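Slide 4. Where the water goes

Start with the survey. Jornasside block, 40 flats, each with a sub-meter on the cold feed. Logging began in January. We have 1,759 usable readings from around 2,000 taken. The rest were dropped because the meter clock had drifted.

Say clearly that the readings are for the whole flat. Splitting them by tap or basin is done afterwards, from the shape of the flow, and the method is Teresa Tokarz's. Her paper is in the handout.
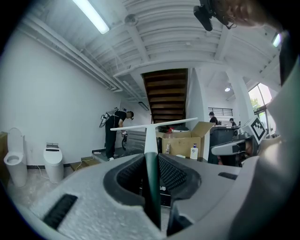

Fig. 2. Thin white T-shaped rod, upright, with its crossbar tilting up to the right.

Slide 5. Basin use

Most basin draws are short. The median is 7 seconds, and the long tail is shaving and hand washing of clothes. Pause here, as people tend to ask about dripping taps. A drip sits below the starting flow of the Dromari meter and does not register at all — the night figures are therefore a lower bound.

Aerators next. Grirnari supplied the inserts. Fitted flats used less per draw but ran the tap for longer, so the saving was smaller than the rated flow would suggest. Do not quote a percentage. The two groups were not matched for household size. 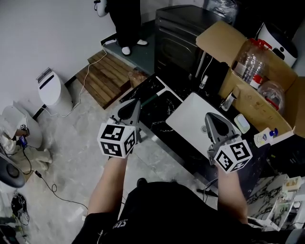

Hot water is a separate matter. The dead leg between the riser and the basin has to be cleared before warm water arrives, and an aerator makes that wait longer. Apinya Khamphan raised this at the Boonyarit meeting and asked for pipe lengths to be recorded by flat. They now are.

Slide 6. Limits

One building, one pipe layout, one season. Pressure was logged at the riser only. If asked about upper floors, say the data are not there yet and move to slide 7.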